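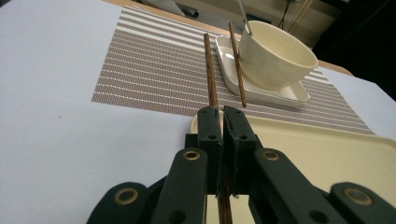 Bok-nam Cheon wrote:
> I read the draft rules for the Ploston table work. Rule 2 says to stop
> if a utensil slips. Does that mean stop the recording, or only put
> the utensil down and go on? People at Widia read it both ways.

Stop the recording. I will change the wording so it says that. A take with a slip in it can be kept, but it goes in its own folder and gets marked as a slip.

The other open point was the layout. Byun wanted the bowl, spoon, chopsticks and tray put back at fixed marks before each take. I would allow up to 5 cm either way. 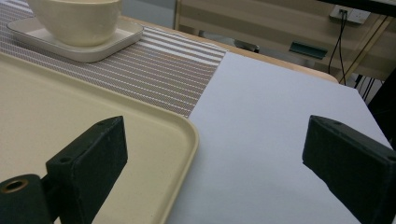

If the marks are too strict, people spend more time with the ruler than with the grippers, and the takes all come out the same. Paveck tried it with fixed marks in June and went back to the looser rule after 50 takes.

Draft text for the hand-held part, please comment:

1. Check both grippers before the first take. Open and close each one fully, and look for loose screws.

2. Keep cables clear of the wrists and off the work surface.

3. Hold a chopstick by one end when placing it in the tray - the other end must stay free.
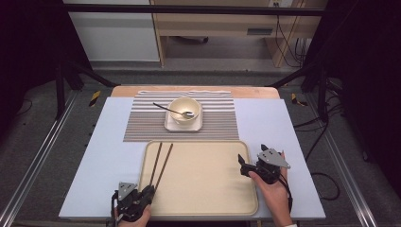
4. If a utensil slips, stop the recording and mark the take.

5. Take a break after 20 minutes. Swap operators if there are two of you.

I have left out the part on cleaning for now. Bok-nam, can you send me the text you use?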